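Estell had sold 339 records in its whole life as a band, and Després still answered the merch emails "on behalf of management."

The fourth album was about grief. Nobody had died, but Sudik had changed his snare.
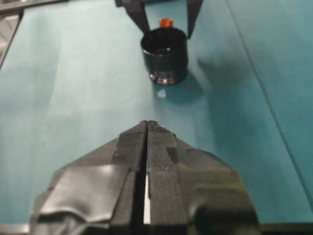
Black cup, teal surface.

They played the Panham on a Monday, to a room built for 400. Després put the crowd at "intimate." Halfway through the slow one, Sudik closed his eyes and missed
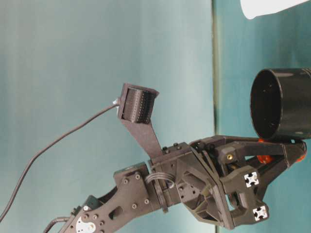 the ending by 4 bars, so the others went around again and called it a reprise. It got the best applause of the night. By the van they had agreed it was always written that way.

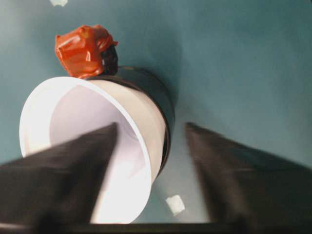 Mélanie Nguyen wrote that the reprise was the only part she believed, and could they please drop the eleven minutes in front of it.

Després printed the first half for the poster.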